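Home News Projects Classes Join

Notes from the Pindside shop

Well, I spent most of May on bolts and cable ties, and I'm not sorry! The two-arm build (we call it Feren, after a lot of worse names) is at the point where I get to play with it -- mostly padlocks and keys, because small shiny things are hard and I like hard.

Blue padlock, brass padlock, keys on a ring.
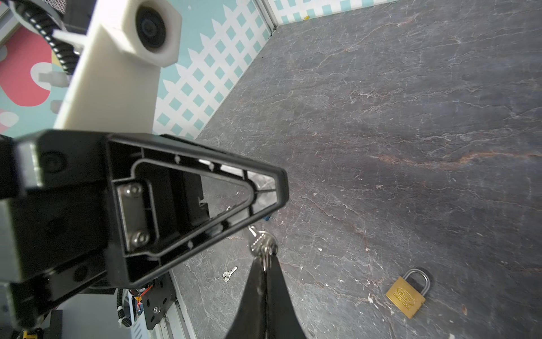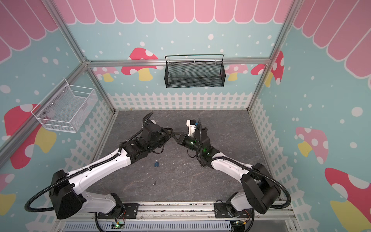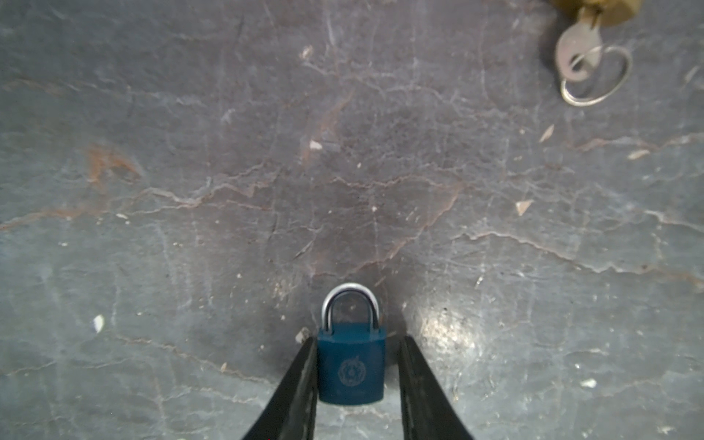
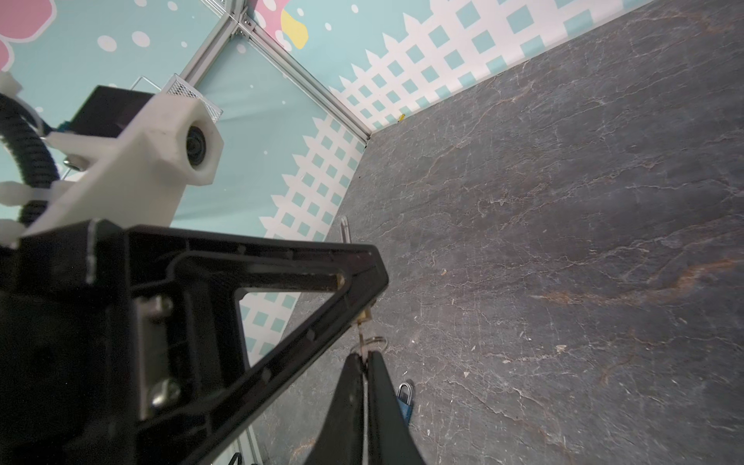
My next job is fingertips. I've sketched 5 shapes and I want to print two of them before I go fussing with the wiring again. If you have scraps of soft rubber, drop them in the bin by the Bowen bench, please -- any color, any size.

Comments (2)

flukerfan: What did the arms cost you?

benchrat19: I have rubber! Old bike tubes okay?

Contact us | Copyright 2019 Pindside | Back to top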